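Visit to the Howells Paper Mill, Illgate

A group from the Tustov Local History Society visited the Howells paper mill at Illgate on 11th September. The visit had been postponed from February, when the river road was closed for repairs.

The party was received in the former rag house, now used for meetings, and was shown the order books kept there. The mill once supplied ledger paper to 41 counties. Its present output is smaller and consists mainly of watercolor and bookbinding sheets, sold in packs of 14.

Members then followed the stock from the beaters to the drying loft. The felts are changed every 4 weeks. The loft shutters are still opened and closed by hand according to the weather – a task that takes up a good part of the morning in a wet spring.

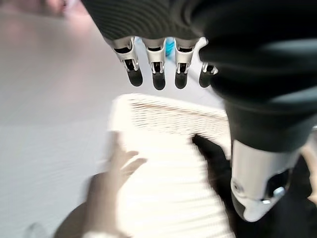
The order books should be copied before anything else is done with them, one member wrote afterward, as the earliest volumes have already lost their spines. The Society has passed this suggestion on to the mill.

The afternoon was given to the watermark collection, which holds 3,000 samples. Several carry the Prurnska mark, a small heron above a bar, found also on deeds in the Tustov town archive. Members wishing to consult the samples should write to the mill office in advance.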